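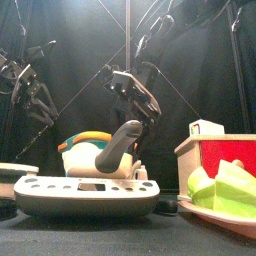
Dark grey tabletop, black cloth behind, October

I've been meaning to write about my nan's funeral for a while, or more exactly about the writing-up of it, which fell to me. I'm the one in the family with a blog, you see, so apparently I'm the one who can do an obituary. (These are very different skills. I know that now.)

The Skoron Gazette gives you 200 words for the basic notice and charges by the line after that. Two hundred sounds like plenty until you've put in the date, the church, the surviving children, the grandchildren and the bit about family flowers only. I had 15 words left for the woman herself! Fifteen words for someone who once walked home from Vevar in a snowstorm with a live goose under her coat.

So I paid for the extra lines, and then of course I had to decide what went in them. My aunt wanted the choir. My mum wanted the sewing factory, as Nan was there most of her working life and was proud of it. My uncle rang from Wokon at gone eleven at night to say we couldn't possibly leave out the bowls, and was it too late to mention the allotment. I had a page of notes by then and my tea had gone cold twice.

I started reading other people's notices to see how it was done, and ended up losing a whole evening to it. I must admit I loved them. There was a man who'd kept bees and mended clocks and had "never knowingly paid full price". There was a lady whose family had listed every dog she ever owned, in order. Some were very plain, only the dates and the service, and I found those ones harder to read than the long ones. I kept wondering who'd sat down to write them and whether they'd had a cold cup of tea next to them as well.

A few things I picked up along the way, in case you ever get handed the job.

Check the spellings with somebody older than you. I was quite sure how to spell Nan's maiden name and I was wrong, and had been wrong on every family tree I'd drawn since primary school. The funeral director's form had it right, thank goodness, and so did her marriage lines, which were in a biscuit tin with the premium bonds.

Ask about the order of names before you send it. We went oldest to youngest for the children, fine, and then I put the grandchildren in any old how and had two phone calls about it before lunch.

Find out when the deadline is. Ours was four in the afternoon and I sent it at ten to, from the car park at Sarmiento's garden centre, with one bar of signal and a boot full of winter pansies. The confirmation came through while I was queuing for the exit.

And keep what you cut. My first go ran to nearly 1000 words and there was no way on earth I could afford to print that, but I saved it, and my cousin read most of it out at the tea afterwards. The goose got a very big laugh. One of Nan's bowls friends told me the goose had been her idea in the first place, and that there had been two of them, and the other one got away at the bus shelter. I'd never heard that part. I wrote it down on the back of the order of service so I wouldn't lose it.

We had 4 hymns in the end, one more than the vicar advised, and everybody sang up, even my uncle, who normally just moves his mouth. The sandwiches ran out but the cake didn't. I brought a good half of a lemon drizzle home with me and ate it standing up in the kitchen with my coat still on.

I've put the printed notice in the biscuit tin with the marriage lines. The long version is in a folder on my laptop, and I've been adding to it when people ring with things they've remembered. My aunt's coming over next month with the choir photographs, so I expect there'll be a fair bit more to go in after that.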